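ok so a few of you asked how the language thing is going, so here's a thread. I've been learning Finnish for six months and I have Opinions

background for the new people: my grandmother's side were Leinonens, she never taught my mom a word, and I got it into my head that I'd be able to write her cousin Arvo Juntunen a proper letter by August. he's the last one over there who still sends Christmas cards

I started with an app. I'm on a 100 day streak and very proud of it, and I can tell you that the wizard is Finnish and that the cat is a Viking. I could not, at that point, ask where the bathroom was

so I signed up for a conversation group. it's me, Selina Prantl (who speaks like four languages already, rude) and Naa Sulemana, who married into it and has a mother-in-law to impress. we meet online and mostly laugh at each other's vowels

the vowels!! tuli is fire, tuuli is wind, tulli is customs. I told the group my grandmother's house was destroyed by customs and kept right on going for two more sentences 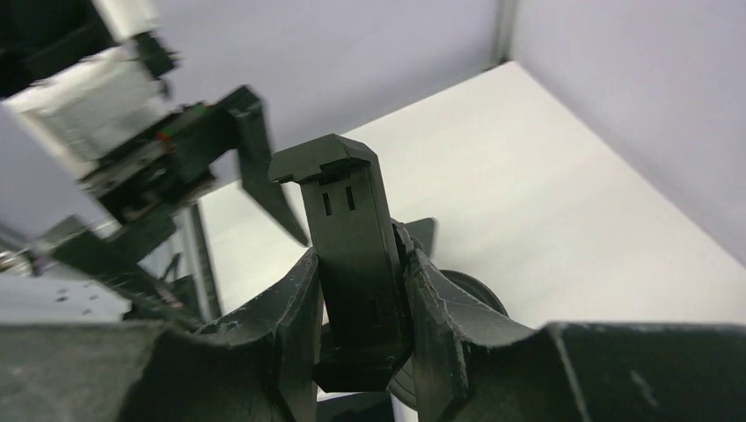
Do you have to learn all the cases before you can talk to people? I'd say get comfortable with 6 of them and start talking, the rest sink in as you hear them.

Selina disagrees with me on this and made herself a giant chart. it's a beautiful chart. it's color coded. she still freezes up when she has to say "in the car"

what helped me most was flashcards, the dumb paper kind. I have a shoebox with more than 3,000 in it now and I do a handful while the coffee brews. I put whole phrases on them - single words just slid right out of my head

also kids' radio. they talk slower, they repeat everything, and there's a song about a hedgehog I will be singing until I die

things I gave up on: grammar videos at bedtime (asleep in four minutes), changing my phone's language (couldn't find the alarm, was late for work), and a novel Naa lent me. I got to page 2 and had looked up every word except "and"

anyway, the letter. I mailed it 02/08/2021. one page, front and back, and I wrote it without a translator except for the word for "gutter," because I wanted to tell him about our gutters

Arvo wrote back! two whole pages, in this gorgeous slanted handwriting I can barely read. Naa helped me with the middle part. he says my Finnish is "brave"

he also corrected three of my endings in the margin, and he wants to know more about the gutters - so I guess I'm learning roofing words next. if anybody has a good list, send it my way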